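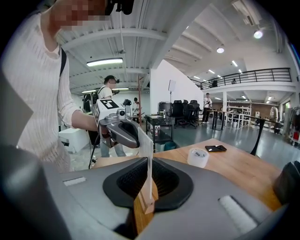 House rules for a shared room where people record hand-held gripper demos?

Posted by Cecilia Owusu

Hi all, first time posting on this side of the forum (I'm normally over in the printer section complaining about nozzles). I've somehow become the person who has to write the rules for our recording room, and I'd love to see what other groups have on their wall.

Quick background. We do two-person demos with the hand-held grippers, one in each hand, headset on, backpack on. Mostly handling jobs: little wooden blocks, clear sheets, passing a thing across from one gripper to the other. The recordings go off to get cleaned up and used for training, and the cleaning-up end is where I keep getting in trouble. Last batch was 764 clips and they knocked back a fair chunk. Some for silly stuff, like a marker half covered by a sleeve, and some for reasons I thought were a bit precious, to be honest.

What I've got so far is a one-page draft. It says tie your hair back, no loose cables underfoot, check the marker cubes are on square before you begin, say your clip number out loud, and don't talk to the person recording unless something's about to fall. It feels thin. Our old rules came from Zisside, where I used to work, but those were written for a big arm behind a fence and half of it is about lockout tags and who holds the key. None of that means much when the gripper is on the end of your own wrist.

So my three sticking points are:

Personal stuff on the table. Phones, bags, tape. Do you ban it all? My lot say a real kitchen table has junk on it, so leave it. The cleaning-up people say the same phone in the same corner for 800 clips is a problem.

Cables. Ours hang off the grippers and I can't find a way of routing them that everybody will stick to.

Breaks. How long do you let someone go before they have to put the grippers down? I've been going by when people start to whinge, and I don't think that's a standard.

We've got a new group starting in January and I'd like something printed and laminated by then. Cheers for any help, even if it's just a photo of your own list.

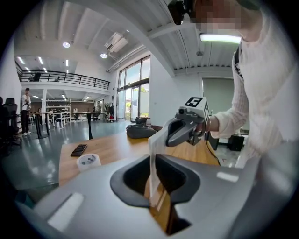

Vasiliki Michailidis
Split the page in two, Cecilia. I've written this sort of thing for three different rooms now and the mistake I made every time was mixing up the rules that keep people from getting hurt with the rules that keep the data tidy. People read a list of fifteen things, work out that four of them are fussy, and then treat the whole lot as fussy. So side one is safety, side two is recording. Different colour if your printer's up to it.

My side one is short. Walkways stay clear, and the cable gets a bit of slack and then goes behind you, over the shoulder and down the back. If your cable is too short for that, get a longer one before you write a rule about it. I spent months telling people off for dangling cables and the fix was an order from Flurberg that I could have put in the first day. Also on side one: anyone can call stop, and when stop gets called you open your hands and lower the grippers to the table, you don't finish the go you're on. Put that one in big letters. New people always want to finish the go. And one person in the room who isn't wearing a headset, whose only job is watching feet. You lose a good bit of side vision in those things.

Breaks go on side one too. It's a wrist and neck question and has nothing to do with data. We do twenty minutes on and ten off, grippers down, headset right off your head (not pushed up onto your forehead, that's still weight on your neck). People will tell you they're fine. Stick to the clock anyway.

Side two, the clutter. I'm with your lot and also with your cleaning-up people, sorry! Junk on the table is good, and the same junk in the same place is bad. We keep a box of odds and ends by the door and whoever's watching feet shuffles a couple of things around between blocks of recording. It has to be room stuff though. Personal phones stay in bags and bags go on a shelf, mainly because a screen can light up with somebody's messages on it and then you've recorded their messages. That one I would ban outright. We lost roughly 3,000 clips to a privacy check over it – a whole month's work, and a very quiet staff lunch.

For the markers, add a line about sleeves. "Cuffs pushed up or tucked so they can't slide over the cube" covers it. And have them do a slow wave of each gripper at the start of every block so you can check the tracking before you've wasted an hour.

Mark Anthony Abella
we just use the sheet that came with the Fagundes kit and it's fine. don't overthink it. tape the cables down

Nii Amegashie
Please don't tape the cables down if they're attached to people's hands. Tape the run on the floor, sure, but leave the hand end free, or someone takes a step and brings the whole lot with them.

I agree with most of what Vasiliki wrote. Where I'd go a different way is the stop rule. We have 2 words. "Stop" means let go now, and "pause" means hold still where you are. With clear sheets especially you don't always want both people opening their hands at the same moment, and half the stops we used to get were only somebody noticing a marker was crooked. It takes one afternoon of practice and then everyone has it.

Other things on our wall that might be handy:

Agree out loud who lets go first before any handover.
Wipe the rubber pads at the start of each session. Grit gets in and things slide.
Thin sheet stock gets its edges checked by hand, in gloves, before it goes out. Acrylic corners are nasty.
Small blocks get held by the ends with a light squeeze. Don't crank it. If you're squeezing hard to keep hold of it, fix the pads.
Anyone who's in view without meaning to be gets told, and gets to say no.

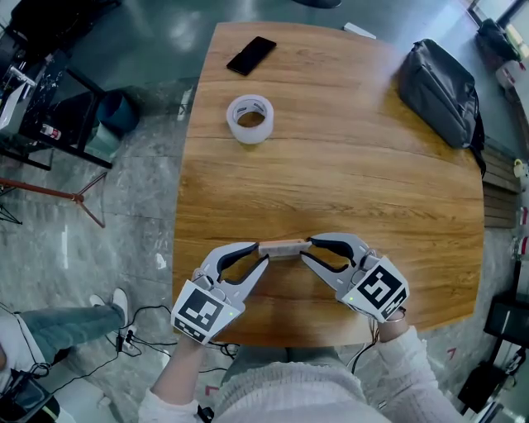

Light squeeze, both ends of the block.

That last rule on the list caused the most arguments at our place, by the way. The room is open and folks wander through with their coffee. We ended up putting a sign on the door and a line on the floor, and faces get blurred afterwards regardless. I'd still ask people first. Stella Mwakalinga ran our induction when we were sharing space with Feken, and she used to make every new starter sit at the back for one full block before they touched a gripper, so they knew what it was like being the one in the background. I've kept that going.

On the clip number, we quit saying it out loud. People lost count and then you had two clips called forty-one. We let the software do it and only write down the bad ones, with a word or two on why. "Dropped", "sleeve", "bumped table". Your cleaning-up people will love you for that sheet, and it'll show you pretty fast which of your rules aren't being read.

Cecilia Owusu
This is great, thank you both (and Mark Anthony, I did laugh). Two sides it is, and I'm pinching stop and pause. Longer cables are going on the order tonight. Vasiliki, could you tell me what length you went with? Ours barely reach past the shoulder strap as it is.

Vasiliki Michailidis
Three metres, and get the soft ones. The stiff ones pull on your wrist.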